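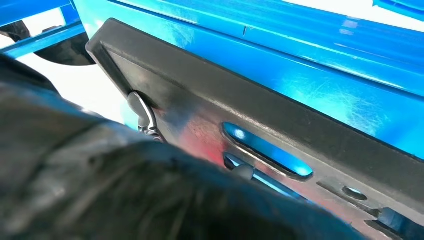
Blue painted panel, light scratches.

Touching up clear coat on blue metal, fine scratches only
Sesden Home & Garage Board > Paint and Finishes

masis_row
Posted Oct 16, 2018
I have a set of steel cabinets painted a bright gloss blue. The paint is sound, no chips and no rust, but it is covered in fine scratches and swirls that show up whenever light hits it from the side. I think most of it came from wiping them with shop towels. I want to polish, not repaint. I have wet paper in 3000 grit and a bottle of Lema finishing polish. No machine. Is hand polishing worth the trouble on something this size? There are 11 doors.

tinshed
Hand polishing works on fine swirls. It is slow. Wash first with dish soap and rinse twice, then dry with a clean microfiber. Try the Lema on one small patch before you touch any sandpaper. If the patch looks good, put the paper away.

orchardgate
I would go straight to the paper. Polish alone by hand never did much for me. Soak it, use a soft block, light pressure, then polish out the haze.

tinshed
On a car with clear coat, maybe. Cabinets are usually one layer of enamel and it can be thin at the edges. Once you sand through, you are repainting a door.

orchardgate
I have sanded plenty of enamel with 3000. You would have to work at it to go through.

plumbline_k
Depends if it's powder coat. Powder coat is thicker but it doesn't polish like paint, and some of it goes blotchy. Rub a white rag with a little polish on the inside of a door. Blue on the rag means you're working the color itself and there is no clear on top.

masis_row
Did the rag test. Blue came off on the rag. So no clear coat, as far as I can tell. They came out of a school in Arncombe and have no maker's label.

tinshed
Then skip the paper and stay off the edges and corners. Tape them if you have tape. Small sections, wipe off before it dries, wax after.

orchardgate
Fine, with single stage I'd be more careful too. Still think polish by hand will only get you halfway.

wrenhouse
Can you rent a machine? The hardware store in Masis has a dual action polisher for 14 dollars a day. Soft foam pad, low speed. I did a tool chest with one and each drawer front took a few minutes.

plumbline_k
Second the rental. Take the handles and rubber bits off first or cover them. Dried polish leaves white marks on black trim and it is a pain to get out.

masis_row
Didn't think of that, thanks. I did one door by hand last night. It took 60 minutes and the deeper scratches are still there, but the swirls are a lot fainter. I'll rent the machine in November and do the rest then.

wrenhouse
Get two pads. One will load up with blue before you're finished.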